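Workshop notebook, Plodeo toy bench
Tuesday, August 8, 2023

Came in early to finish the sorting before the heat. The carton from Uvoven was still standing under the window, with the tape on it. On the packing slip it says 970 pieces, mixed shapes and colours. I did not check this number and I do not plan to.

First job was the bags. The cotton ones from December have become too soft at the neck and the cord slips out, so I moved the good sets to the paper boxes and wrote the shape names on the lid in pencil. Pencil is better than the marker, the marker goes through. Set 19 has no lid at all. I put a piece of card on it with a rubber band for now.

Then the edges. I took one piece of each shape and went over it with the thumb, the same way as a child would hold it. The cubes are fine. The stars are the ones that worry me, the inner corners collect dust and the points feel sharper than on the old lot. I tried the soft brush with soapy water, then only a damp cloth. The cloth does not reach into the corners. So it is the brush for stars, cloth for everything else. The house shapes are somewhere between, but the point of the roof is smooth enough.

In the afternoon I worked on the board. I oiled it last week and wanted to see if the colours are easy to tell apart on such a light wood. Blue and red are very clear on it. Green is good too, also next to the blue. I am glad we did not take the dark board from Güneş, it was beautiful but too heavy for the small tables, and every scratch was visible. 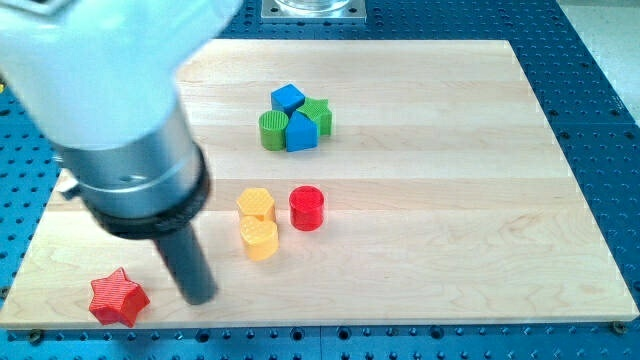 I still want to settle how far apart the shapes should lie when we begin. If they are too close, the small ones hide behind the others and a person sitting low at the table does not find them. If they are too far, it looks like a mess and people start to tidy before they have even looked. For the children in Lullville I would begin with a loose group and one piece alone, and let them decide what belongs together. Some will sort by colour and some by shape – both are right, and please let us not correct them.

The board itself: the seams between the strips are closed, no piece catches when I push it over by hand. The front edge is pleasant to touch. One end had a sticky place from old tape, I removed it with oil and a rag and then wiped two times.

Put away at the end: brush and rags on the rail, oil on the top shelf (the cap does not close well, keep it upright). The paper boxes are on the left side of the cupboard, the empty bags on the right.

To do next:
Lid for set 19.
Ask Uvoven if the stars can be made with a rounder point, and what it costs for 65 sets.
Wash the 9 old bags and look if the cords can be saved.
New pencil, the last one is now shorter than my finger.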